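Search this blog
Search

The Wuneck gripper kit, one month in

I finally gave in and ordered the Wuneck two-finger kit from Jasdale back in November, and a few of you have been asking how it's going, so here we go! 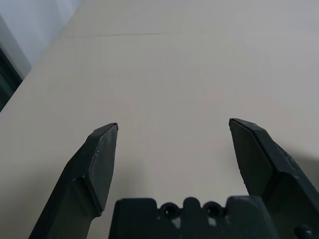 What you get

The gripper, the wrist camera, a bag of screws and a year of Ovberg, the software that runs it all. I paid $1,319 for the lot, plus $49 for a spare pair of fingertips (get them, you'll want them). The printed guide is thin but decent. I had everything bolted on and talking to my arm before dinner, and I'm slow at this stuff.

What I like

The fingers open really wide, and the wedge-shaped tips are great for getting under flat things like coasters and playing cards. I keep both tips in the camera view, which makes lining up a pick so much easier than it was on my old Won gripper, where I was basically guessing. And it's quiet! I can run it while my kid naps in the next room.

What I don't

The dark finish shows every little scuff. Mine already has a few pale marks near the tips and I've been pretty gentle with it. It doesn't hurt anything, it just bugs me. Also, Ovberg wants you to redo the camera setup every time you restart, and that gets old fast. I wrote to Jasdale and got a very nice reply from Teresa Piątek, who said a fix is coming but wouldn't give me a date. Fair enough, I guess.

Oh, and the yearly renewal on the software is $157, which I missed completely when I ordered. So-yul Cheon over in the comments says you can stay on the old version for free if you turn off updates. I haven't tried that yet.

Would I buy it again? Yeah, I think so, but I'd wait for a sale. Next up I'm going to try it on laundry, starting with socks.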